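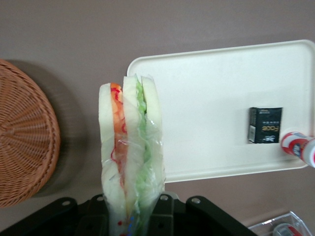 Three slices of bread, two fillings and a good deal of plastic.

The sandwich question, reopened

Readers of the August issue will remember that we asked, in all innocence, whether anyone had views on the wrapped sandwiches at the Gresby lunch counter. We have now had 48 replies. The parking survey got 14.

Most of you wrote about the third slice of bread. The counter's position is that a sandwich with two fillings needs something in the middle to keep them apart. Hamish Buchanan, on the second floor, wrote a page and a half to say that this is a club sandwich without the bacon, the toothpick or the courage, and that he has been taking out the middle slice since spring and eating it separately, as a kind of dessert. Svenja Schnyder takes the other side. The lettuce is damp, she points out, and whatever is on the far side of that middle slice has no business meeting it before noon.

Then there is the plastic. Rasa Avotiņš runs the counter and does the wrapping herself, and she would like it known that she wraps tight on purpose. A loosely wrapped sandwich comes apart in a bag by the time you reach the stairs. She also says there is always a flap if you look along the side, that you pull the flap, and that the people who go in through the top with their teeth have only themselves to blame for the lettuce in the elevator.

Several of you asked for brown bread. Brown bread was tried, for two weeks, and Rasa took most of it home. She is willing to try again if the people who asked for it will this time buy it.

Arūnas Koppel wants to know why there is no mustard. There is mustard. It is in the drawer under the napkins, where it has been since the counter opened, and you have to ask.

A few practical points while we have your attention. Sandwiches go out at 11:30 and are usually gone by one. If you want one held, put your name on the sheet by the register before ten, and please write the name you answer to. Somebody signed up last week as "the usual" and three people came to collect it. Wrapping goes in the bin by the door and not in the planter.

Replies on the soup may be sent to Saulius Bite, who has asked that they be kept to one side of the paper.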